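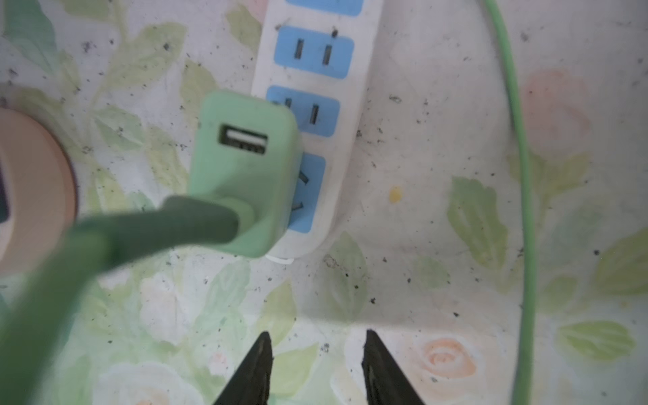 The ramp inspection at Garkwood is not difficult if the airplane and the papers are prepared before the inspector comes to the stairs. This checklist is for our two-pilot crews at Istance, and it replaces the list which was kept in the back pocket of the technical log. I have put my comments under the items where we had findings, or where crews asked me the same question more than once. One remark before the list. The tablets must be charged before report time, and the flight deck sockets are only a reserve. A power strip on a fabric with leaves and roses, with one USB charger in the lowest socket, is how many of us do it in the hotel, and it can work well enough, but please put the strip on a hard surface and look at the charger and the cable before you sleep. A tablet with low battery at the gate is a finding for us even if the inspector does not see it.

Revision date: March 2, 2018

Mark each item OK, NO or N/A. If you mark NO, write a few words in the remarks line. "See log" is not enough.

## A. Papers on board

- [ ] Certificate of registration, original
- [ ] Certificate of airworthiness, original, and the review certificate with it
- [ ] Noise certificate
- [ ] Radio license
- [ ] Insurance certificate, valid for today
- [ ] Air operator certificate, copy, with the operations specifications for this type

**Comment.** Airplane 224 had a review certificate in the folder which was expired. The new one existed, but it was in the office. The inspector can only judge what is on the airplane. When a new certificate comes, the old one must leave the folder on the same day. Please do not keep both "for history."

**Comment.** For insurance, look at the last date and also at the registration. We had one certificate with two letters changed in their order. It was an error of the broker and it was corrected, but the crew had carried it for many weeks.

## B. Crew papers

- [ ] Licenses, both pilots, signed
- [ ] Medical certificates, and spare glasses if the medical asks for them
- [ ] Language proficiency written in the license
- [ ] Passport or crew card

**Comment.** The spare glasses are the item most often forgotten. Sunglasses with correction are accepted by some inspectors and not by others. Bring a second normal pair.

## C. Flight preparation

- [ ] Operational flight plan, signed by the commander
- [ ] Fuel checks written down during the last flight
- [ ] NOTAMs for departure, destination and alternates
- [ ] Weather, with the time of issue readable
- [ ] Mass and balance, final version
- [ ] Performance calculation for the runway in use

**Comment on fuel checks.** An empty column for the last sector was our finding in October. The crew had done the checks and remembered the values, but nothing was written. If you use the tablet for it, open the Resex page and save it. Resex does not save when you only close the cover.

**Comment on mass and balance.** Tsuji sends the first load sheet early, and often a second one after the bags are closed. Compare the edition numbers. If the last change is small and inside our limits you may correct by hand, but both copies must show the same correction, also the copy which stays on the ground.

**Comment on NOTAMs.** The package is long and I understand that people do not like to read it. Mark what is important for you. An inspector may ask one question about the destination, and a marked page helps you to answer in a calm way.

## D. Flight deck

- [ ] Checklists at both seats, correct revision
- [ ] Tablets mounted, charged, databases current
- [ ] Backup for the tablets, as written in our manual
- [ ] Oxygen masks tested, pressure above minimum
- [ ] Fire extinguisher fixed, gauge in green, date valid
- [ ] Flashlights, one for each crew member
- [ ] Escape rope reachable
- [ ] Harnesses not worn or cut

**Comment on flashlights.** Switch them on. To look at them is not a test.

**Comment on charging.** In the flight deck, use only the chargers issued by the company. Private chargers and cables stay in the crew bag. The cable must not go across the pedestal or near the pedals, also when parked. Power banks are never charged during flight.

## E. Cabin

- [ ] Emergency exits free, placards readable
- [ ] Life vests under each seat, plus spare
- [ ] Safety cards for this type at every seat
- [ ] First aid kit sealed and inside date
- [ ] Galley latches closed, no loose equipment
- [ ] Exit path lighting tested

**Comment.** The small cabin airplanes carry 3 safety card versions in the same drawer. I have asked to remove the ones which are not for us. Until it is done, please read the type name before you put a card in the seat.

## F. Walk-around

- [ ] Tires and brakes, wear inside limits
- [ ] No leaks under the engines and in the wheel wells
- [ ] Panels closed, fasteners in place
- [ ] Static dischargers, count against the list
- [ ] Lights and lenses
- [ ] Open defects agree with the technical log

**Comment.** If you see a leak, measure it and ask maintenance for the limit before you decide. Wiping it clean and saying nothing is the wrong answer, and it comes back at the next station.

**Comment.** The inspection stand at Garkwood is close to the fuel trucks. Wear the vest, also when you go out for only one minute.

## G. If there is a finding

1. Read the form fully before you sign. The signature means that you received it.
2. Ask the inspector to explain the category.
3. Call operations before you leave the stand.
4. Take a clear photo of each page and send it to the same address as the trip report.

Remarks: ______________________

Commander's signature: ______________________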